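Hosau Introduces Paired Hand-Held Grippers for Recording Household Tasks

New two-hand kit and home recording service aimed at teams that train robots to handle clothing and linens

DRARHAM, June. Hosau today announced the general availability of its paired hand-held gripper kit, together with a recording service that places the kit in ordinary homes. The offering is intended for laboratories and manufacturers that need demonstrations of two-handed work and do not wish to build or maintain their own collection equipment.

Each kit contains a left and a right gripper. The operator holds one in each hand and carries out the task at a natural pace, without a robot present. The grippers are black, with a pair of yellow fingers on each, and every unit carries a printed code label so that recordings can be matched to the hardware that produced them.

The first release of the service concentrates on laundry and bedroom tasks, including folding, stacking and spreading cloth. Soft goods remain among the more difficult items for automated systems to handle, and customers in the Hosau pilot program asked for this category more often than any other.
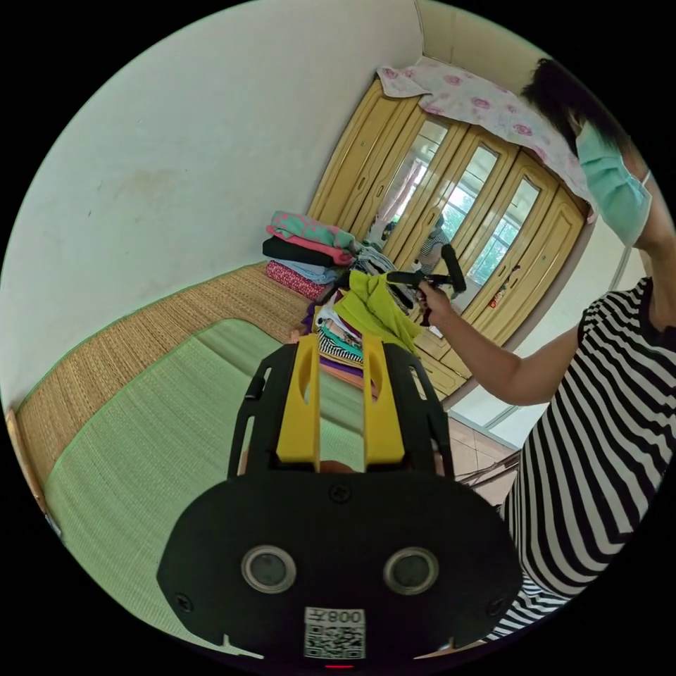
During the pilot, the company delivered 2,341 recorded sessions to customers. Sessions were carried out in 59 homes, and the operators worked with the garments, bedding and furniture already in each room. Hosau does not use staged sets for its household catalog. Participating households are paid for their time and may withdraw a session before it is released.

Customers may purchase the kit outright or order recordings from a published list of 248 tasks. Orders for tasks that are not on the list are accepted after a short review, during which Hosau confirms that the work can be done safely with the grippers and agrees on written instructions for the operators.

The design of the fingers was revised following the pilot. Operators had reported difficulty in picking up a single layer of thin fabric, and the revised fingers are intended to make it easier to pinch a cloth by its corner or edge. Existing pilot customers will receive replacement fingers at no charge.

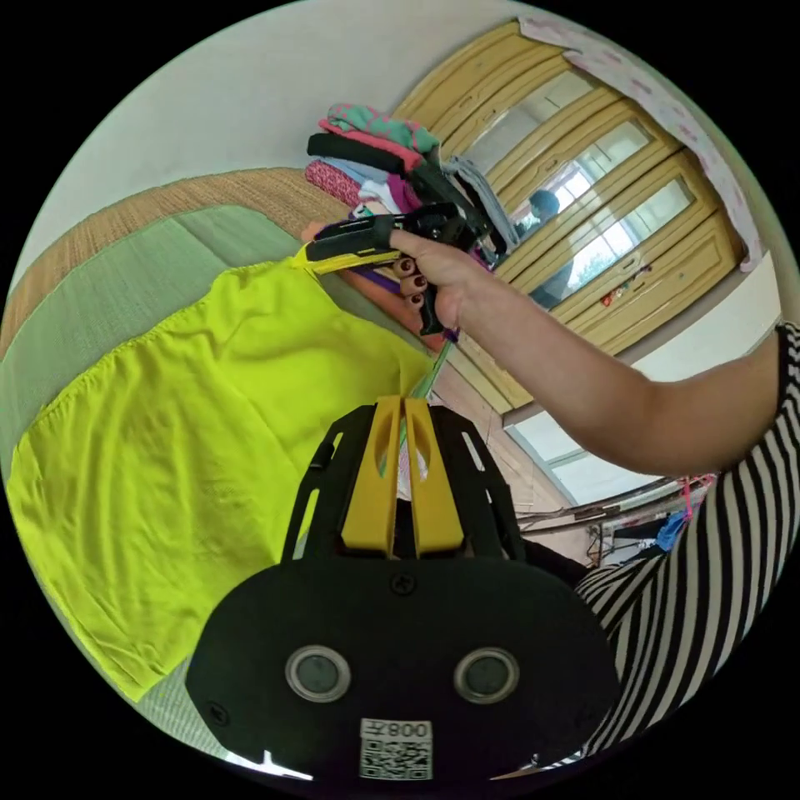 Availability and Pricing

The kit is available to order now and will ship from the Hosau facility in Drarham beginning in August. Prices are provided on request and depend on the number of kits and the length of the support term. Each purchase includes 2 years of parts coverage, a carrying case and access to the operator training course.

Recording services are offered by the session or under an annual agreement. Distribution and repair outside the home market will be handled by Zanetti, which also supplies spare fingers and labels.

About Hosau

Hosau develops hand-held tools and recording services for robot training. Its products include the paired gripper kit and Clindora, a program for reviewing and sorting recorded sessions. The company is based in Drarham.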